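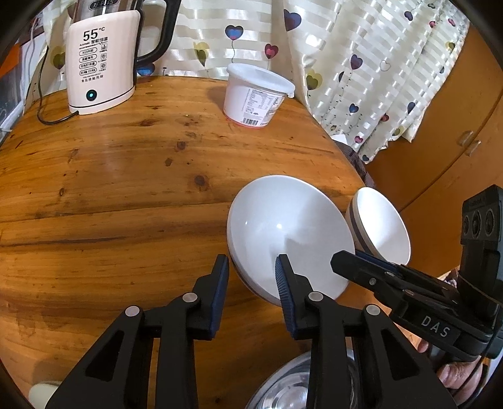
**Figure 3.** Wooden table with kettle.

### 4.2 Where the knots fall

Knots are the part of a softwood board that people remember, and they were the part of this study we most looked forward to. When a tree grows, each branch leaves a core of dense, twisted grain inside the trunk, and the way the saw meets that core decides the shape we see on the surface. A cut straight across the branch gives a round knot, while a cut at a slant stretches it into an oval or a long spike. A single tabletop can hold the full range, as in Figure 3, where a large round knot and a long, narrow one share the same varnished surface, with a small oval knot over at the left. We find this wonderful. Every one of those shapes is a record of the angle between a branch and a blade, and a patient reader can work backward from it.

In the Brendcombe survey we coded 546 tabletops by the knots on their upper face. Each knot was given a shape (round, oval or long), a color relative to the wood near it, and a position, measured from the closest edge. Of the full set, 373 tabletops had at least one knot that the owner could point to from memory, with eyes closed, before the table was looked at together. That result surprised us! We had expected owners to remember scratches, burns and cup rings, all of which come with a story. Knots have no story in that sense, and yet they were named first again and again — often with pet names such as "the eye," "the owl" or "the island."

Shape mattered a good deal. Round knots were recalled more often than long ones, and dark knots more often than those close in color to the board. Position mattered less than we thought it would. A knot near the middle of the table had no clear advantage over one near a usual seat, and in the Listumstead homes the seat won easily. People learn the patch of wood in front of them. One owner drew hers for us from memory, seams and all, and then could say almost nothing about the other end of the same table.

We also asked whether finish changes any of this. Varnish tends to deepen the color of the grain and can make a knot stand out more sharply, so we compared varnished tops with oiled and bare ones. The difference went in the direction we expected but was small, and it shrank further once the age of the table was taken into account. We would not lean on it. The Tanison scale, which scores contrast by eye in 4 steps, may simply be too coarse for the job, and a finer measure would be a very welcome next step.

Painted tops were left out of the coding. So were tables with a fixed cloth or glass cover, although several owners of covered tables were keen to tell us what lay underneath, and we have kept their notes for later work. The Assefa interviews, discussed in the next section, take up the question of naming, and ask why some households share one name for a knot while others keep a different one for each person who sits there.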